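Morkwood Household Set: planning notes and data card

Last edited Jun 4, 2022

What this is

A small collection of simulated recordings and stills, put together so that we could decide whether to buy a two-armed mobile robot for household work. It holds 548 short runs in a rendered home. It was never meant as a training set for anyone else, and the card is written mainly for the people who have to sign off the money. If you came here wanting a benchmark, please read the section on limits first.

Why we made it

The first plan, drawn up in December, was to buy the hardware straight away. The quote from Skurkex came as a bundle: the machine, spare fingers, a charging dock, a support contract and a training course. The quote from Benedetti left out the support contract and looked cheaper for that reason alone. Both came with a demonstration film, and both films showed a robot doing one tidy task on one tidy table.

I did not think that was enough to spend a year's equipment budget on. The compromise was to spend a much smaller sum on simulation time, using the Skaten home scenes, and to look at what the robot's own cameras would give us before anyone placed an order.

What the wrist cameras give you

The sales sheets list wrist cameras as standard, as if the matter ended there. It depends very much on where the hand is pointing. A good share of the views in the set are of flat surfaces and the robot's own fingers, with nothing in reach to work on.
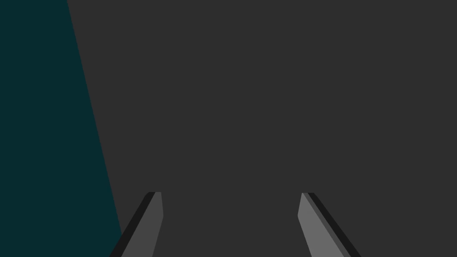
The reviewer for the purchasing side wrote that views like these are normal during travel, that no sensible controller relies on the wrist camera until the hand is close to something, and that it would be unfair to mark the equipment down for it. Fair enough on the second point. My answer is that we are being asked to pay for the cameras as a separate line, per arm, and the line should be judged by how often the picture is useful. If the wrist camera only earns its keep close up, the sheet ought to say so, and we ought to budget for a better head camera with the difference.

I have left the plain views in. An earlier draft of the set had them filtered out and it made everything look far more promising than it was.

What the body camera gives you

Wider views carry more of the room: doors, floor, walls, and where the arms are in relation to them. They are the ones people like to put in slides. They are also the ones where a good part of the picture can be taken up by a plain pale surface in front, with the arms reaching out over it, and the view may be tilted a long way from level. Any software bought or written for this has to cope with that, and neither quote mentions it.

A door matters a great deal for budgeting. If the robot is expected to open doors for itself, we need to know whether the standard fingers can manage a small round knob. The supplier's answer so far is "with the optional gripper". The optional gripper is not in the bundle.

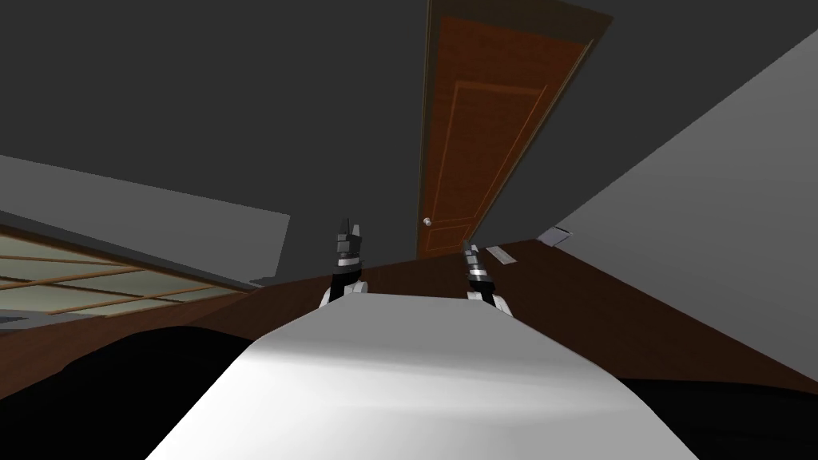 What is in each run

Each run has a folder with the following:

Stills from the body camera and from both wrists, saved at the same moments.
Joint positions for both arms.
Gripper opening for each hand.
A plain text note giving the room and the task that was asked for.
A pass or fail mark, set by the simulator's own check.

The pass or fail mark deserves some distrust. In three of the tasks the check was too generous, and we have marked those in the notes file. We have not gone back over the others by hand.

Rooms and surfaces

The rooms vary a lot in how much detail they have. Walls and ceilings are mostly plain flat colour. Fittings are better made, and the bathroom has the best of them: a chrome tap over a rough stone-textured basin, a glossy white toilet, a wooden rack, a small framed picture. The trouble is that the detailed things tend to sit off to one side while the hand is looking at the wall. Somebody planning a purchase on the strength of bathroom cleaning (it was in the original request) should spend an hour going through these views before writing a figure down.
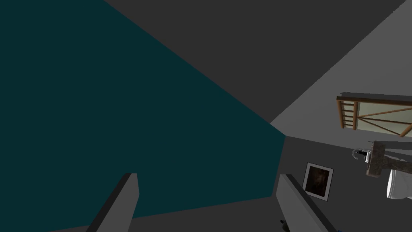
I would also want a real tap and a real basin in the test before believing anything about reach. The simulator does not charge us for a cracked basin. The insurer will want to know, and the premium is missing from both quotes.

Budget lines we think were left out

These came up while the set was being made. None of them is exotic, and all of them cost money.

Replacement fingers. The bundle has one spare pair per hand. I would plan for more.
Floor space for the dock, and an electrician if the socket is in the wrong place.
Storage for recordings. Three cameras running all day fill discs quickly, and the supplier's sums assumed one.
Staff time to watch the robot. The plan says it will work unattended by the end of the first year. I see no evidence for this in the set.
Labelling. Eight runs took a full morning to check properly. Multiply as you like.
The way out: what we pay if we return it, and who owns the recordings if we do.

Limits

Everything in the set is rendered. Lighting is soft and even in the views I have gone through, and our building is nothing like that. Surfaces are cleaner and flatter than real ones. Nothing in it measures wear, noise, battery life or what happens when somebody leaves a bag in the hallway.

Please do not quote the pass rate from this set in a funding bid. It has already been done once.

Using the files

Copies are held on the Morkwood shared drive, in the planning folder. Read the notes file before the stills. If you cut the set down for a talk, keep the plain wall views in the same share as you found them — or say clearly that you took them out.

Open questions

Whether Benedetti will lend a machine for a month, at what charge, and who pays the carriage.
Whether the Skurkex price holds if we drop the second arm. I have asked and had a brochure back.
Whether we need to own one at all. Hiring was ruled out early on, and I have not found the note that says why.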